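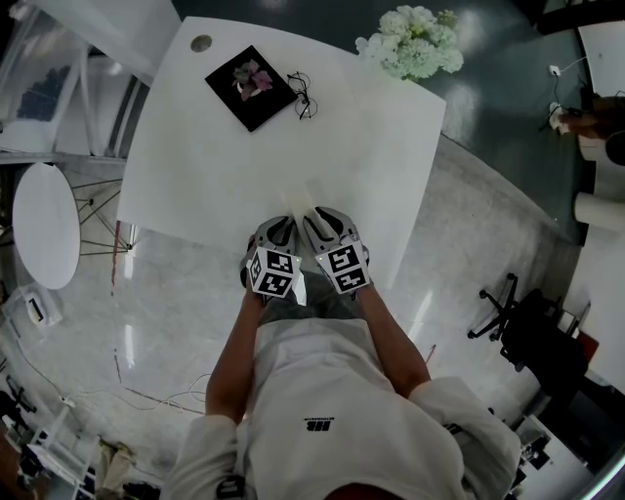

Slide 2 - The desk and what lives on it

Good morning, everyone, and thank you for coming out on a Wednesday when I know half of you have inboxes waiting. I'm Pauline, and for the next little while I'd like to talk about desks, a subject I could happily go on about until lunch (Ingvild has promised to wave at me if I do).

Let them look at the desk for a moment before going on.

Start with the glasses. Folded, thin black frames, set down right beside the black card with the pink and purple flower on it. I love that pairing. When we ran the Sowah survey we had 84 replies, and so many people wrote about the small things they like to have within sight while they work - a card, a photo, a pebble from a vacation.

Then the flowers over at the far edge. They look like hydrangeas to me, very pale, and they take up hardly any working space at all. Mention the round side table too, with those thin dark legs. My own advice is to give your coffee a table of its own.

Ask: who has a cable hole in their desk, and who has ever put a cable through it? Wait for hands.

If time is short, skip the Pravton story and go straight to drawers.

Slide 3 - Drawers, and the things we keep in them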